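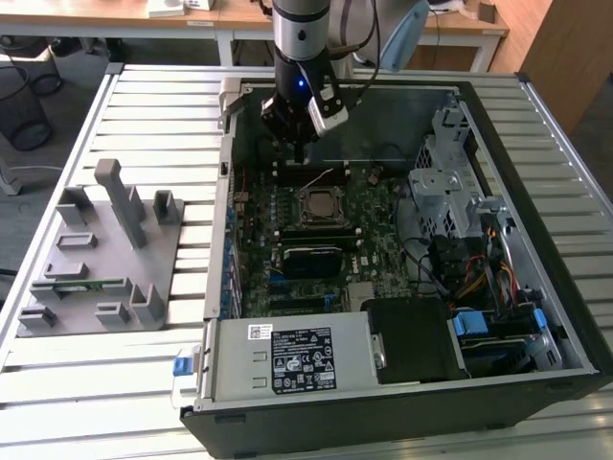 COMUNICADO DE IMPRENSA
Stulport, 5 de janeiro de 2023

A Cetoscombe abre as demonstrações de desmontagem de computadores

Escrevo-vos eu mesma, da equipa de demonstração da Cetoscombe, porque ando nisto desde outubro e já não consigo guardar a novidade! A partir de hoje pomos à disposição de laboratórios e oficinas o conjunto Hekovden, com 500 demonstrações de trabalho em computadores de secretária e placas de servidor, todas feitas por pessoas a comandar os braços à distância.

Para quem nunca experimentou: sentamo-nos aos comandos, mexemos as mãos e o robô vai atrás. Parece um jogo até chegar a altura de acertar numa ranhura de memória - aí fica tudo muito calado na sala. Eu demorei 6 dias a apanhar o jeito ao punho (e ainda hoje entro torta de vez em quando).

Escolhemos a torre deitada, com o interior virado para cima, e um suporte impresso em 3D mesmo ao lado, para pousar as peças pequenas. Mudámos o desenho desse suporte 5 vezes. A versão atual tem postes e ranhuras e foi a primeira de que toda a equipa gostou, o que entre nós é raro.
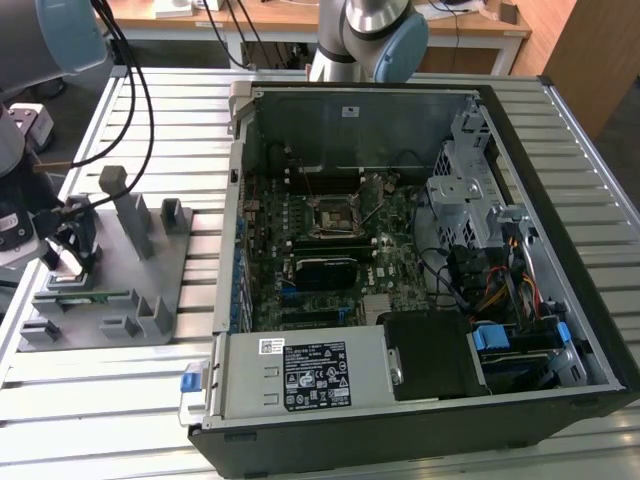
A torre aberta na mesa de trabalho, com o suporte impresso à esquerda.

O conjunto vem dividido em duas partes. A primeira trata da memória: pegar no módulo, levá-lo, alinhá-lo. A segunda anda à volta do processador e dos parafusos da moldura metálica, e essa deu-nos água pela barba! Com a câmara junto à garra vê-se bem melhor o que a mão está a fazer, por isso incluímos sempre essa vista ao lado da vista geral da mesa. Também deixámos ficar as tentativas falhadas, devidamente marcadas, que um robô também aprende com as nossas hesitações.

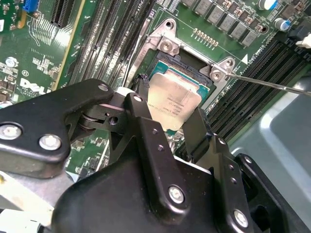
Wojcik pediu para acrescentar que a parte dos parafusos devia ser vista com calma antes de se treinar seja o que for, porque cada operador tem a sua maneira de chegar ao parafuso e misturar todas sem olhar dá asneira. Eu concordo, e por isso cada demonstração indica o estilo de quem a fez - os mais diretos e os que gostam de dar a volta por cima.

O acesso pede-se por escrito à Cetoscombe, em Stulport, com duas linhas sobre o que querem ensinar ao vosso robô. Também recebemos visitas, em grupos até 5 pessoas, e quem vier pode sentar-se aos comandos e tentar encaixar um módulo. Tragam paciência e mangas arregaçadas!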